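Bread goes hard by the second day, freezer or paper bag?

Posted in Kitchen and Pantry

I buy two long loaves every Monday from the bakery on Candport Road and we never get through the second one. By Tuesday night the crust is tough and the inside is dry. I have tried leaving it in the paper bag and also a plastic bag, which made the crust go soft and chewy. Is freezing worth it, or does it ruin the texture? There are only two of us and I don't want to shop more often.
stasel_kitchen

Gearóid Ó Conaill
Freeze it the day you buy it. Cut the loaf into pieces the length you would eat at one meal, wrap each one tightly and press the air out. Don't put bread in the fridge. It goes stale faster there than it does on the counter.
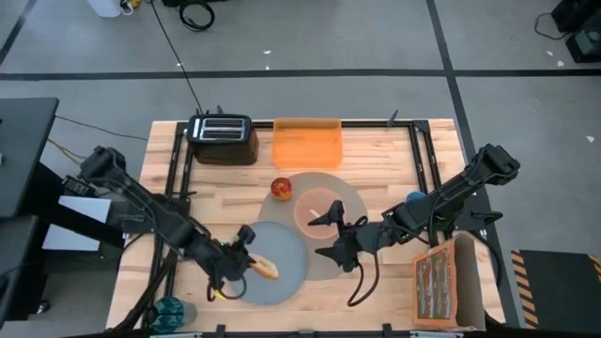 To use a piece, unwrap it and let it sit for half an hour, then put it straight on the oven rack at 350 for five or six minutes. If the crust looks dull, wet your hand and rub it over the outside first. I keep mine up to a month. After that it picks up a freezer taste.

For a loaf that is already hard, run it under the tap for a second and bake it for around 10 minutes. It has to be eaten that day.

akpalu80
Paper bag is fine for one day. After that I make croutons.

marsh_lane
Agree on the freezer. Slice before freezing if you mostly make toast, it can go in the toaster frozen. I double wrap with foil over plastic, but take all of it off before reheating.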